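In Praise of the Slow Bus

My town lost its direct line to Gristbridge last September, and I have been surprised to find that I don't mind nearly as much as I expected to. The new route wanders. It goes out past the reservoir, doubles back for the high school, and stops at what feels like every mailbox in the county before it finally gives up and lets us off downtown.
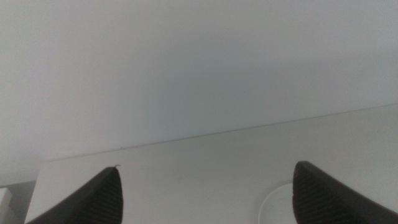

By Nemov Mak
Opinion | Mellstead | May 18, 2024

I should say up front that I'm retired, and that a retired person praising slowness is a bit like a duck praising rain. If I had to be at a desk by eight I would be writing a much angrier piece, and I'd mean every word of it. My neighbors who do have to be at a desk by eight have told me so, kindly, over the fence.

Still, I've been riding it most mornings, and I have come to think we gave something up back when we all agreed that a trip was only the time between two places. On the old express everybody looked at the back of the seat ahead. On the 22 (that's the new one, with the green stripe) people talk. I have learned how to keep deer off hostas, or at least how one woman believes she does it, and I've heard most of a very long story about a boat. 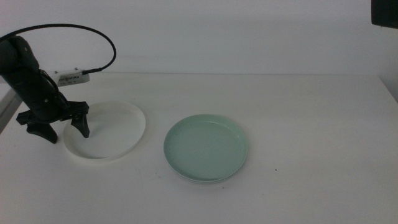 Part of it is the simple matter of getting on and off. When a bus stops that often, somebody is always standing up, and somebody else is always moving a bag, and there's an "excuse me" and a "no, you're fine" and before you know it you are discussing tomatoes. My late mother would have loved it. She thought a silent waiting room was a kind of moral failure, and she could get a life story out of a stranger between the coat rack and the chair.

The county says it will look at the route again once the new budget is settled, and I hope it brings back an early express for the people who need one. They've waited long enough, and two morning runs would probably do it. But I'd ask them to leave the wandering bus alone in the middle of the day — the one that goes by the reservoir when the light is on it, with the driver who waits if he sees you coming up the hill. I'm usually on the left side, toward the back, and there's generally room.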